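Laundry and Linen Manager (part time, permanent)
Orkura House, residential study centre

Closing date: end of July
Hours: 23 a week, mostly mornings
Reports to: Head of House

About the job

We are looking for someone to take charge of our sheets. The last person to hold the post has moved to the coast after a long and mostly cheerful spell with us, leaving behind a cupboard in perfect order and a set of handwritten notes that we are still learning to read. One of them says "NOT the blue ones" and is underlined twice. We would like to appoint somebody before we find out the hard way which blue ones.

Orkura House is a residential centre on the edge of a small town, with 69 beds spread over two buildings and a converted stable block. People come to us to learn bookbinding, Italian, lute making, beekeeping and, every February, something called Deep Listening, which is a quiet week for everyone except the plumbing. They stay for anything from a night to a fortnight. They all expect a clean bed and a towel that bends.

The linen manager looks after everything made of cloth that a guest might touch, sleep in, dry themselves on or spill soup over. That means bedding, towels, bath mats, tablecloths, napkins, tea towels, kitchen whites and the curtains in the Long Room, which come down once a year and go back up with a good deal of language.

What you will be doing

Running the weekly wash. We have three large machines and two dryers. The older dryer is a Barbieri, bought second-hand, and will only start if the door is closed with conviction. The newer one has a touch screen and has been out of action more often.

Checking what comes back from the outside laundry. Tablecloths and duvets go to Tudo, who collect at 7 in the morning and mean it. You will count them out, count them in and have a polite conversation about the difference.

Keeping the stock book. At the last full count we owned 1551 pieces of linen, including a large number of pillowcases that fit no known pillow. The book is a real book. We have a spreadsheet as well and would be very happy if the two agreed.

Making up room bundles. Each bedroom gets a folded set on the shelf outside its door before changeover: two sheets, duvet cover, pillowcases, bath towel, hand towel, mat. Single rooms in the stable block have narrower beds and you will learn to hate them.

Mending. Small tears, loose hems, missing buttons on duvet covers. We don't expect invisible darning. We do expect you to know when a sheet has given all it has to give and should be cut up for dusters.

Ordering. You will have a yearly budget and a free hand within it, apart from colour. Everything is white, cream or green. The green was chosen before any of us got here and we have all grown used to it.
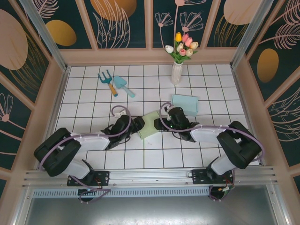
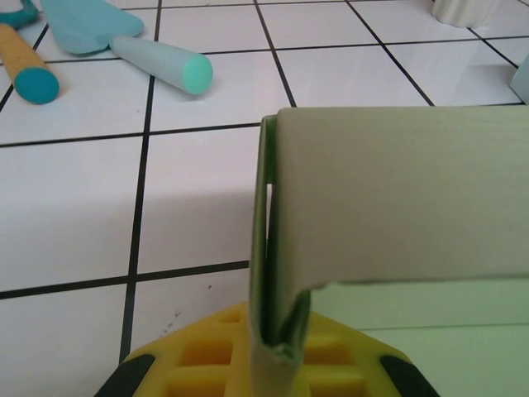

Training two casual helpers, who come in during the summer and over the Easter courses. They are usually students, willing and strong, and have generally never met a fitted sheet on equal terms. You will show them how we fold and then go back later and fold it again, at least for the first week.

Looking after the linen room itself. It is warm, dry and has a window, and a radio that gets one and a half stations. It is also where the rest of the staff come to complain, so a kettle is provided.

Who we are looking for

You will need to be organised, steady and reasonably fit. There is lifting, there are stairs, and the lift in the main building is slow enough that you will probably take the stairs anyway. You should be able to stay calm at 10 in the morning on a changeover day, when one course is still hugging goodbye in the rooms and the next has turned up early to "just drop off a bag".

Experience in a hotel, hospital, school or care home would be useful. So would having brought up a large family, or run a theatre wardrobe, or anything else that has taught you to keep track of a great many similar objects that want to wander off. We would rather hear about that than read a page on your passion for excellence.

You should know, or be ready to learn:

How to get candle wax, red wine, beeswax and wood glue out of cotton
Which of these cannot be got out of cotton
Basic hand sewing and the use of a domestic sewing machine
Safe storage of cleaning products (we use the Nosex range, and yes, every new starter has something to say about the name; please have yours ready so we can get it over with)
Enough spreadsheet to enter a number in a box and save it

A driving licence is helpful but not required. A good nose for damp is close to essential.

What we offer

Pay is £13.40 an hour, reviewed every April. We know this will not make anyone rich.

28 days' holiday, pro rata, to be taken outside the three busiest weeks of summer. A pension. Lunch on every working day, cooked on site and very good, except during the raw food course. One free place a year on any course with room left on it. The lute making is always full. Deep Listening never is.

Free parking, a locker, and an overall in the green mentioned above.

The hours are set out over 5 mornings, with one of them at the weekend in most weeks. We can be flexible about start times so long as somebody is there to hand over to the laundry van. We are sorry to say that the work cannot be done from home, though one applicant did ask last time.

How to apply

Please send a letter of no more than two pages, telling us what you have done and why this job would suit you, along with the details of two people who will speak well of you and are not related to you. There is a form on our website for those who like forms. You may leave the "vision statement" box empty. It came with the template and we can't get rid of it.

Letters by post are welcome and should be marked LINEN on the front, or they end up with the bee people.

Interviews will be held here in August and last a morning. You will be shown round, given coffee, asked some questions by two of us and then left in the linen room for half an hour to tell us what is wrong with it. There is a short practical exercise, and it does involve a king-size fitted sheet.

We reply to everyone who applies, though over the summer it can take us a couple of weeks. If you would like to talk about the job first, ring the main office before noon and ask for the house team. Let it ring. The phone is at one end of a long corridor and we are usually at the other.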